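Subject: Re: [kindcombe-home] Rolled towels, and what to do with the small desk things

Hello all,
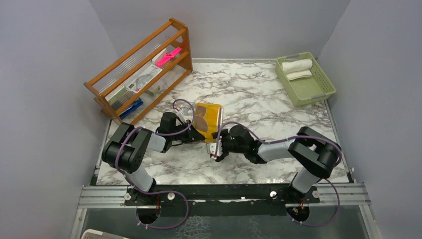 **Category: Shelves and baskets**

Thank you, Hazel, for your message about the corner shelf. I answer a little late, I had to read it two times. I put your words first so that the others can follow.

> On Dec 2, 2025, Hazel Baptiste wrote:
>
> I have the same kind of slatted shelf and I never know what should be on which level. My small things fall between the slats and my books lean like drunk people. Also, do you fold or roll the hand towels? My basket is the type with holes in the sides, and folded towels always open again when I take one out.

About the towels: I roll. My two white ones are in the light green basket with the short handles, one partly on the other in the corner, and there is still a lot of floor left in it. I fold each towel in half the long way first, then roll from the short end, quite tight. If you begin from the long side you get a sausage that is too long for the basket.

About the shelf: mine stands diagonally in the corner, and I like it better this way than flat to the wall. The levels are angled, so I let the booklet lean on the middle one with the cover to the front, and the small white and green box sits next to it. The green and white ones stand together on the left and hold each other up. When they were spread over the whole level they fell every time somebody closed the door.

For the small desk things I have only one rule, that bright colors go where I can find them without my glasses. The pink one is on top, toward the right end. The blue one is at the bottom, lying along the slats. If you put it across the slats, one end goes down in the gap, I think this is what happens to you.

The yellow packet does not have a fixed place yet. I tried it behind the booklet and forgot it there for 29 days. Maybe it should go in the basket, but I don't like to mix packets with towels. What do you do with such things?

One more question for the list: has anybody bought the Trondow shelf liner? A roll is 60 cm wide and I would need to cut it, and I am not sure it stays in place on a sloped level.

Best regards,
Nathalie Gagnon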